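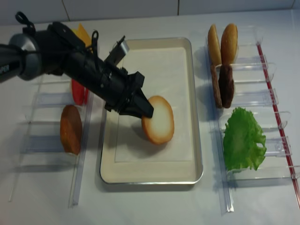

Page 1 of 3

Bread at the school canteen – what we changed and what we learned
Speaker notes, Eirini Gavalas
Vorkardale, 3 Oct 2020

Good morning. Thank you for coming on a Saturday. (Wait for the door to close. Check that the people in the back can hear.)

I will speak for twenty minutes and then we take questions. If I speak too fast, please raise your hand. My colleagues tell me I do this when I am nervous.

First, who we are. Our kitchen cooks lunch for two schools in Vorkardale and one in Stotley. On a normal day it is 700 lunches, five days a week. I have been responsible for the bread since April of last year. Before that the bread came in a van from outside, already sliced, and we only put it on the counter.

NEXT SLIDE

The problem. The children did not eat the bread. We weighed the bins for one month, and the result was 68 kilos of bread. I want to say thank you to Vangelis Sarantis, who stood at the scale every afternoon and wrote the numbers by hand.

(Pause here. Let them read the table.)

We had many opinions about the reason. Some of us said the children fill up on potatoes. Apostolos Kouris said the bread was simply too dry by noon, and he was right, or mostly right. It was sliced at four in the morning and stood in open crates until lunch.

NEXT SLIDE

What we tried. First trial: the same bread, but delivered whole and sliced in our kitchen at eleven. Better, but the slicing took one person away from the hot line at the worst moment.

Second trial: small rolls and buns from the Theodorakopoulos bakery. They arrive at nine, closed in paper bags. A bun has crust all around it, so it keeps well until the second lunch. We cut only what we need for the day's sandwiches.

Third trial: we baked ourselves, from frozen dough. I liked this one very much – the smell in the corridor was wonderful – but our oven is needed for the main dish, and after two weeks we stopped.

(Do not spend long on the third trial. Last time I lost five minutes here.)

NEXT SLIDE

About toasting. For burger day we toast the cut side for a short time, so the sauce does not go into the crumb so quickly. If you hold them long under a lid, the steam makes everything soft again. We toast in small batches and we accept that the line is a little slower.

NEXT SLIDE

The cost. The new bread is more expensive per piece. For one school term we paid 2,915 more than with the old supplier, and then 399 one time for the bread bins with lids. Against this you can put the bread we no longer throw away. Ifigeneia Sfakianakis has made the full calculation and she has copies on the table near the coffee.

What I would do differently. I would ask the children earlier. We asked them only after the second trial, and they told us in one morning that they do not like seeds.

Questions. (If somebody asks about gluten-free, give the word to Ifigeneia. If somebody asks about the Stotley contract, say it is still open.)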